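Robots at Work, and the People Next to Them

Hi! I'm Gwawr Hughes, and I work at Horkico. We look after other people's offices. When a company goes home for the night, we come in and get everything ready for the morning: trash out, mugs back in the kitchen, desks straight, supplies filled up. I've been doing it long enough to know which elevator sticks (it's the left one).

Kids ask me about robots a lot, mostly because my niece told her whole class that I work with them. So I'm writing down what I tell them!

First, a big word: automation. It means getting a machine to do a job, or part of a job, without a person steering it the whole time. A dishwasher is automation. So is a door that slides open when you walk up to it. You probably used some before breakfast and didn't even notice.

At Horkico we have a robot called Inga. Inga is a cart with wheels, about as tall as a second grader, and she carries clean towels and paper from the storeroom up to each floor. Before Inga, that was my job, and the cart was HEAVY. The storeroom has 812 bins in it, all with numbers, and I used to walk up and down looking for the right one while my coworker Aled Gape shouted directions from the doorway. Now the computer tells Inga which bin, we load her up, and off she rolls, beeping.

So what do I do with the extra time? Well, some of it goes to Inga herself. Somebody has to charge her and wipe her sensors (those are the parts she uses to notice walls and people), and somebody has to go get her when she stops in front of a wet floor sign and won't budge. I took a class for that. It was 40 hours long and there was a test at the end, and yes, I was nervous!

The rest of the time I spend on desks, and desks are hard for robots. Think about your own desk for a second. Is it the same today as it was last week? Mine sure isn't. A robot that puts caps on bottles sees the same bottle over and over, always in the same spot. A desk has soft things and breakable things and things somebody put there on purpose. If a book is lying open, should you close it? I'd leave it. A robot has to learn that from somewhere.

A good way for it to learn is from people. A person does the job with a gripper, which is a kind of robot hand with two fingers that open and close, and a camera records what the hand does. Then a computer studies lots and lots of those recordings. My friend Meinir Lougher says it's like learning to tie your shoes by watching your big brother do it, only you'd need to watch him thousands of times.

Even a pretty tidy desk is full of puzzles. The mouse is small and smooth and sits on a round pad. The books are in stacks, so if you want a bottom one you have to deal with the top ones first. And flowers! You can't squeeze a flower the way you squeeze a book.
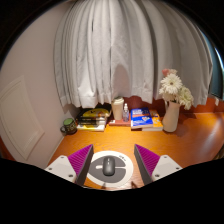 Will robots take everybody's jobs?

Some jobs will go away, some will change, and some new ones will show up. Machines usually take over pieces of a job first, often the heavy or boring pieces, and the people doing that work need time and training to learn the new parts.

At my work it was a mix. Berwyn Ellis used to push carts with me, and he didn't like the change one bit. He said the cart was his quiet time. He moved over to our window team, and he's still there. I liked the change, mostly for my back. Both of those are okay ways to feel about it.

If a grown-up you know has a robot at work, ask them what it's bad at. You'll get much better stories that way. Inga, for example, cannot go over the little metal bump at the kitchen door, so every night at 9 I give her a push.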